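What Shoppers Look At First – Packaged Meat Survey
Consumer Habits, group project, final report

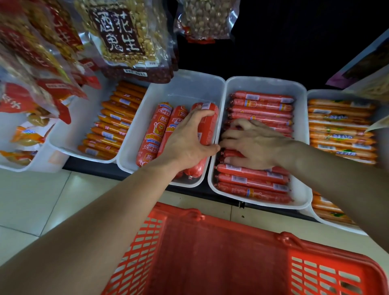
Deirdre Sheehan

Asked 100 shoppers in Naremley and Wedthorpe what they check before buying packaged sausage. Price first, then date. Hardly anyone read the salt figure – suprising, we expected more. 10 refused to answer, so those forms were replaced. Wedthorpe people were older and more loyal to one brand.

Problems: question 3 was badly worded and got skipped alot. Would split it in two next time. Tables are in the appendix.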